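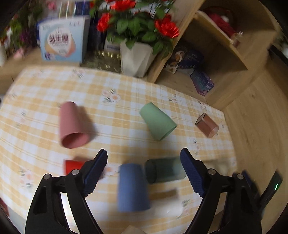 Benito Iglesias had 455 goes at the cups behind him and he was still grinning.

"Watch this one," he told the kitchen. He squeezed the handle, and the two blue pads began to close.

Alaric Mahmoud was on the phone from Valton, where the learner lived. "Don't perform," he said. "Just pick things up. It learns what you do, wobbles and all."

"It likes my wobbles?"

"It loves your wobbles! Yesterday it copied that little shuffle you do before you grip."

Benito hadn't known he did a shuffle. He tried it again, slowly, and there it was, a tiny sideways nudge, exactly how his mother felt for her glasses in the dark. And now a machine in Valton had it too! He had to put the gripper down for a minute.

They needed 4,000 by April. He tipped the cups over, spread them out again and bent to the yellow cloth.

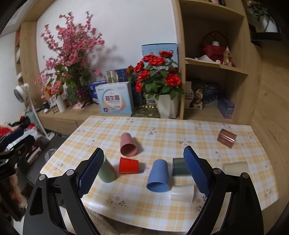 Pink, blue, teal, and the whole cloth still to clear.

"Which one first?" he asked.

"You choose," said Alaric. "That's the bit I can't write for it."

Benito chose the pink. He went in low from the left, did his shuffle, and laughed out loud when he noticed.

"Was that 456?"

"Call it that," said Alaric. "Go on, do another."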